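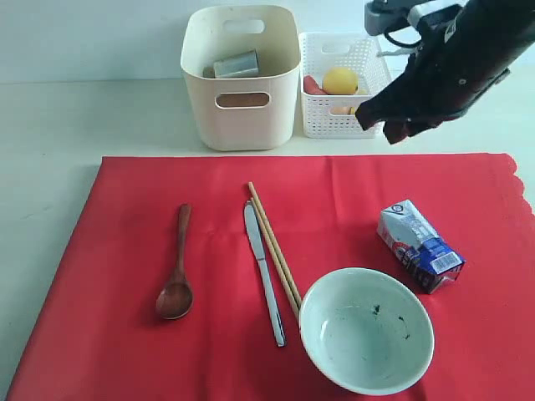

Sesine社区膳食与长者共餐研究参与者招募公告

发布日期：2020年6月13日
发布单位：Stemunetti饮食与社区生活研究所
合作单位：Xia家政与营养服务中心

一、项目背景

Stemunetti饮食与社区生活研究所长期从事城镇居民家庭饮食习惯的调查工作。本年度，研究所与Xia家政与营养服务中心联合开展“同桌”研究项目，考察独居及与配偶同住的长者在家用餐时的备餐方式、进餐时长、餐具使用习惯以及与他人共餐的频次。项目所得资料将用于修订Sesine片区社区食堂的供餐标准，并作为编写《长者家庭备餐手册》的依据。

项目前期工作已于今年2月完成，包括问卷设计、访谈提纲拟定及伦理审查。现面向社会公开招募正式阶段参与者，同时招聘入户访谈员2名。有关事项公告如下。

二、参与者招募

（一）招募人数
本次共招募86户家庭。每户登记一名主要联系人，同住成员可一并参加，不另占名额。

（二）基本条件
1. 常住Sesine片区或Nurkska片区，且在研究期间无长期外出计划；
2. 家庭中至少有一名年满六十五周岁的成员；
3. 每周在家中自行备餐不少于四天；
4. 能够使用普通话或本地方言与访谈员正常交流；
5. 自愿参加，并由本人签署知情同意书。

有下列情形之一的，暂不纳入本次研究：正在接受管饲或其他特殊营养支持；近三个月内有住院治疗经历；正在参加其他饮食干预类研究。

（三）参与内容
研究周期为13周。参与家庭须完成以下事项：
1. 首次入户访谈一次，内容涉及家庭成员基本情况、采购渠道、常用炊具与餐具、口味偏好及饮食禁忌；
2. 膳食记录，每两周选取连续三日，由联系人填写研究所统一印制的记录册，写明每餐的食物名称、大致分量、用餐人和用餐起止时间；
3. 共餐活动，在研究周期内到Xia家政与营养服务中心参加集体午餐，共7次，每次时长不超过两小时，餐费由项目承担；
4. 结束访谈一次，可选择入户或在中心进行。

记录册字迹以能够辨认为准，无须誊抄。书写有困难的参与者可提出申请，由访谈员以电话方式代为记录，相关安排不影响其获得补贴。

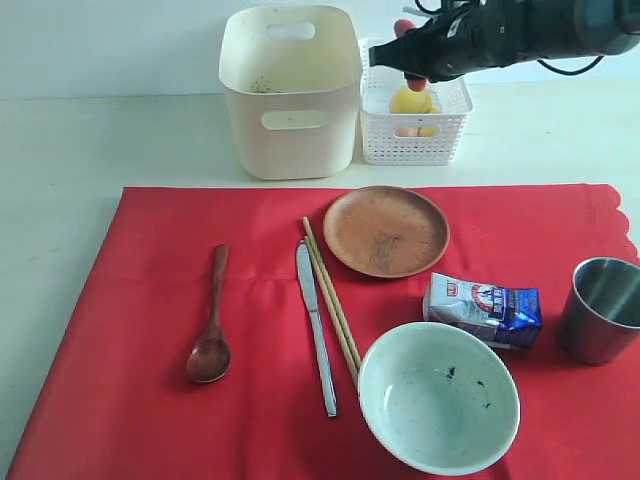 共餐活动采用固定分组，同组家庭在研究周期内一般不作调整。参与者可自带惯用的筷子、汤匙或水杯，中心提供清洗和存放服务。对食物有过敏史的，应在报名表中如实填写，并于首次活动前与中心营养人员再次核对。因故不能出席的，请提前一日告知，以便中心调整备料。无故缺席超过三次的家庭，研究所将与联系人沟通后决定是否继续参加。

（四）补贴与保障
1. 完成首次访谈和结束访谈的家庭，分别发放访谈补贴；膳食记录补贴按实际完成的次数计算，随下一次记录册的领取一并发放；
2. 参与者往返中心的公共交通费用凭票据报销，行动不便者可预约接送；
3. 研究所为全体参与者办理活动期间的意外伤害保险；
4. 研究结束后，每户可获得一份书面的家庭膳食分析，由营养人员负责解释。

三、入户访谈员招聘

（一）岗位职责
承担参与家庭的入户访谈、记录册发放与回收、数据初步录入，协助组织共餐活动，并按时提交访谈工作日志。

（二）任职要求
1. 社会学、社会工作、营养学、护理学或相近专业大专及以上学历；
2. 具有一年以上社区工作或问卷调查经验，有长者服务经历者优先；
3. 熟练使用常用办公软件，文字表达清楚；
4. 能听懂本地方言，能够以方言交谈者优先；
5. 持有有效健康证明，能适应早间及傍晚时段的入户安排。

（三）聘用方式
岗位实行合同制，合同期限与项目周期一致，含岗前培训时间。工作地点以Sesine片区为主，部分时间须前往Nurkska片区。薪酬按研究所项目聘用人员标准执行，依法缴纳社会保险。项目结束后，工作表现良好者可参加研究所后续岗位的遴选。

四、报名办法

（一）参与家庭可到Xia家政与营养服务中心一层服务台领取报名表，或在所在社区的便民窗口领取。填写完毕后交回原领取处，也可由子女或亲属代为递交，但知情同意书须由本人签署。

（二）应聘访谈员者，请将个人简历、学历证书复印件及一份不超过一千字的工作经历说明装入信封，注明“访谈员应聘”，送交或寄至研究所人事办公室。通过材料审核者将收到面试通知，面试包括一次模拟访谈。未入选者的材料由研究所统一销毁，不予退还。

（三）报名家庭数超过招募人数时，研究所将综合考虑居住片区、家庭规模和年龄构成确定入选名单，其余家庭列为候补。入选结果以电话方式逐户通知，不在公共场所张贴。

五、个人信息与权利说明

参与者的姓名、住址和联系方式仅供项目联络使用，与膳食记录分开保存。研究报告及相关出版物只采用汇总数据，引用访谈内容时一律隐去可识别个人身份的信息。未经书面同意，访谈员不得在参与者家中录音或拍摄。

参与者有权在任何阶段退出研究，无须说明理由，已完成部分的补贴照常发放。退出后，参与者可要求研究所删除其已提交的资料；已并入汇总统计的数据除外。

参与者对访谈员的工作有意见的，可向研究所项目办公室书面反映，也可由中心服务台代为转交。项目办公室应在收到意见后七个工作日内作出答复。

六、其他事项

共餐活动期间，参与者应遵守中心的卫生和出入管理规定，身体不适时请勿到场，并及时与中心联系。如遇公共卫生要求调整，集体活动可能延期或改为分批举行，具体安排由中心另行通知。

本公告由Stemunetti饮食与社区生活研究所负责解释。报名表、知情同意书样本及访谈员岗位说明书可在中心服务台查阅。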